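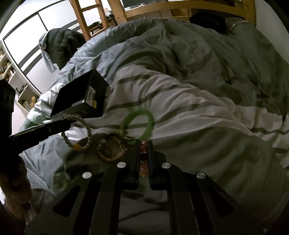 Kerttu Räsänen wrote in to say my last checklist skipped the bedroom smoke alarm completely, and that she would like to see it at the top this time. Fair enough, Kerttu! It's at the top.

So, the April walk-through of the upstairs at Pitwood, bedrooms and landing only. I do this with a mug of coffee in one hand and a pencil in the other, and I write down whatever comes into my head, so bear with me.

1. Smoke alarm, back bedroom
Test button pressed, loud enough to scare the dog next door. OK.
Comment: the date stamp on the back says it has 4 years left. I wrote that on a bit of tape on the side so I don't have to take the thing down again (I always strip the little screw).

2. Smoke alarm, landing
Pressed, nothing. New battery, pressed again, fine.
Comment: FAIL, then OK. I'm leaving the fail on the sheet, so next time I'll know this one eats batteries.

3. Windows open all the way from inside
Back bedroom OK. Front bedroom sticks at the bottom left and I had to lean on it with my whole shoulder.
Comment: it's painted shut along one edge, my own fault from last summer. Run a putty knife down it before the weather gets hot. If you couldn't open it half asleep, it doesn't pass, so FAIL.

4. Tall furniture strapped to the wall
The big Druvwood dresser has two straps and both are tight. The bookcase in the front room had one strap, and it was screwed into plain drywall, which is about as useful as tying it up with yarn.
Comment: moved it over to the stud. Pulled on it pretty hard and it stayed put. OK now.

5. Space heater
It's the Munov one, 300 watts on low. Cord is good, plug isn't brown, and the tip switch clicks off when I tilt it.
Comment: I want a clear 3 feet all the way around it, bedding included. Comforters slide off beds at night, mine does anyway, so measure from where the comforter ends up and not from where it starts out. And please, straight into the wall. No power strips.

6. Cords and outlets
Bedside lamp OK. Took the 100 watt bulb out of the reading lamp again (the sticker in the shade says 60, who keeps doing this?).
Comment: the outlet behind the headboard has a cracked cover plate. I bought a new one and it's sitting on the stairs. Open.

7. Window blind cords
Cleats are on, cords wrapped up high. OK.
Comment: the Yoo blinds in the back bedroom are cordless, so I skipped those. Lovely things, I'd do the whole house in them if they weren't so pricey!

8. Way out in the dark
Lights off at 9 p.m., walked from each bed to the front door. Stubbed a toe on the laundry hamper.
Comment: hamper moved. The night light on the landing is good, but it wants to be one outlet lower.

Still open: front window, cover plate, night light. Kerttu, if I've missed something else, write again and I'll add it to the fall sheet.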